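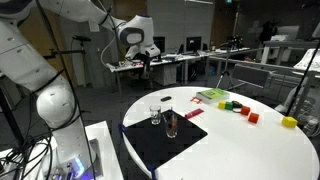 How to settle into a shared workroom

9 July 2018

Print this page | E-mail this page

I've moved my little stationery business, Prullik, into a shared room twice now. The first time was a shambles (I turned up with a ute full of boxes and no idea where the power points were) and the second time, at Vakitside, went so smoothly I was folding cards by lunch. So I've written down what I did differently, mostly for the friends who keep emailing to ask, and partly so I remember next time!

It'll suit you if you do bench-sized work: paper, leather, jewellery, small electronics, model making, mending. If you need a spray booth or a kiln you'll want a different page altogether.

1. Visit while it's busy

Go and see the place on an ordinary working afternoon. Every room looks lovely on a Sunday morning with the blinds up. You want to hear it with people in it, and find out where they leave their bags, how far the sink is, and whether the kettle trips anything. Stand at the spot you'd be renting for ten minutes and pretend to work. Feels daft, do it anyway. I crossed one building off my list because the bench I'd been offered sat right under an air con vent, and I cut tissue paper for a living.

2. Measure, then measure your own stuff

Take a tape and write down the width of the door, the lift if there is one, and the bench. Mine is 900 mm deep, which was a nice surprise after years on a 600 mm kitchen benchtop. Then go home and measure your biggest item with its handles on. My guillotine has an arm that sticks out further than the body and I forgot it the first time, so it lived in the corridor for a week and everybody barked their shins on it.

Have a look at the height too. If you stand to work, bring your shoes, the ones you really wear.

3. Sort out power before you sign

Ask which circuit your power points are on and who else is using it. I run a heat gun and a laminator, hardly ever together, but I still asked. Get your leads tested and tagged if the building wants that. Vakitside does, and they'll send you home with an untagged extension lead, as I found out.

Buy a longer power board than you reckon you need and mount it under the bench with screws. Double-sided tape lets go in summer. I used Pešek cable ties, the reusable sort, and I've pulled them apart and redone them heaps of times.

4. Pack by job

My first move was packed by type, with all the scissors in one box and all the glue in another, and I couldn't finish a single thing until every box was open. Second time I packed one crate per job. One for envelopes, one for box making, one for orders and postage. Write on the short end of the crate, where you'll see it once they're stacked.

5. Set your working surface first

Before you unpack another thing, get your main surface sorted. Wipe it down, put your mat where your hands naturally fall, and have a go at a small job. If the tabletop is slick your mat will creep, and there's nothing worse halfway through a long cut. A couple of clips over the table edge will hold it, and an angled mat is worth trying if you pull a knife diagonally like I do.
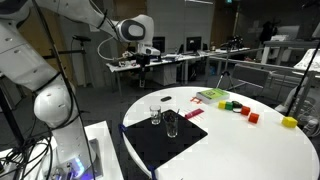 6. Learn the booking system

Shared gear usually runs on some sort of calendar. Ours is called Sedo and it's clunky, but you get used to it. Two things I wish I'd known:

- Book a bit longer than the job, including the clean-up.
- Cancel if you're not coming. People do notice.

December fills up fast. If you make anything giftable, get your slots in early, or you'll be doing your cutting at six in the morning with the early birds (lovely people, very loud radio).

7. Give it three weeks

Don't put up shelves straight away. I kept everything in crates for three weeks and only then decided what deserved a hook on the wall. Half of what I'd planned was wrong. The tape dispenser ended up on the left, the bin moved three times, and the fancy pen rack went back home to the kitchen, where it holds wooden spoons.

Related pages

- Choosing a cutting mat
- Sharpening a bone folder
- Posting flat parcels without bent corners
- What I keep in my postage crate

Contact Prullik | © Prullik 2018 | Back to top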